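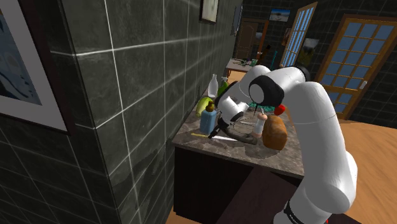

Kitchen worktops: sealing stone, yes or no?

gumgate_flor
We've moved into a place in Melbridge with a stone worktop, mottled, hides everything including a set of keys for most of May. The previous owner left a note saying "reseal every year". My sister says it's a racket. Quote from a local chap is £378. Thoughts?

Velley Pete
£378 to wipe something on and wipe it off again. A bottle of sealer is £18 and you already own a rag.

tilebore
Depends on the stone. Put a spoonful of water on it and go and make tea. If there's a dark patch when you get back, it wants sealing. If the water's still sitting there looking at you, leave it alone.

Velley Pete
Or leave it alone in both cases. Mine's had 4 years of red wine and curry and I couldn't point to a single stain.

tilebore
On a mottled top you couldn't point to a stain if it was the size of a dog, Pete.

Yesenia C
Disagree with Pete as well. We had pale limestone at Ríos, the café I used to run, and one lemon did for it before lunch. Mind you, that was the acid eating the surface, and sealer wouldn't have saved it. I paid a man £70 to polish it out and he mostly sighed.

gumgate_flor
Did the water test. Dark patch by the sink, nothing by the hob. Now what?

tilebore
Seal the sink end. Test it somewhere hidden first and buff off the extra before it dries, or you'll get a haze.

Velley Pete
Half a worktop. So that's £9.

Yesenia C
They don't sell half bottles, Pete.

gumgate_flor
Bought the £18 one. Sister isn't speaking to me. Will do it tonight once I've found somewhere to put the toaster.
– Flor Espinoza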